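The Long Life of the Family Computer

My mother kept her sewing machine for 43 years and her computer for four, and I have been thinking about the difference ever since I helped her carry the second one to the curb. The sewing machine came with a little bottle of oil and a booklet. The computer came with a sticker telling us to leave it shut.

Gobnait Tierney would have scolded us both. She has run a repair evening in the back of a shoe store every January through March for longer than she cares to say, and she charges three dollars at the door, mostly to pay for the coffee. People bring in towers they have given up on - slow ones, noisy ones, ones that smell a bit like toast - and a good many of them go home again under the same arm.

"It's dust, dear," she told me, in the tone my grandmother used for measles. "Dust and old drives."

I brought her my own machine, a hand-me-down that took so long to start in the morning that I had gotten into the habit of making eggs while I waited. She had me unplug it, lay it on its side and take off the panel myself, and I will admit my hands shook a little. By nine in the evening I had swapped the drive, cleaned the fans with a soft brush and spent 90 dollars, which still felt like a lot until I remembered what a new one costs.
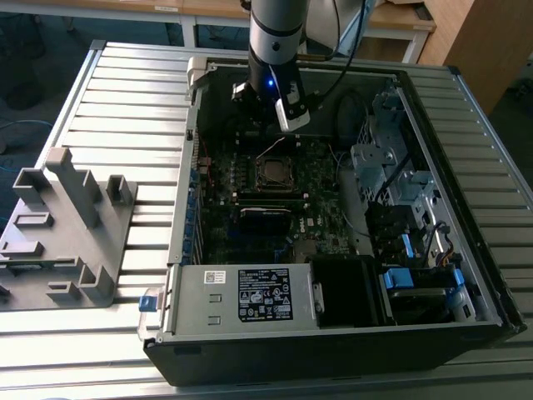 How often should a home computer be opened up and cleaned? Twice a year is plenty for most houses, and every three months if you have a long-haired dog or keep the tower on the carpet.

I keep mine on a low shelf now, next to my mother's sewing machine, and the eggs have to wait until I have read my mail.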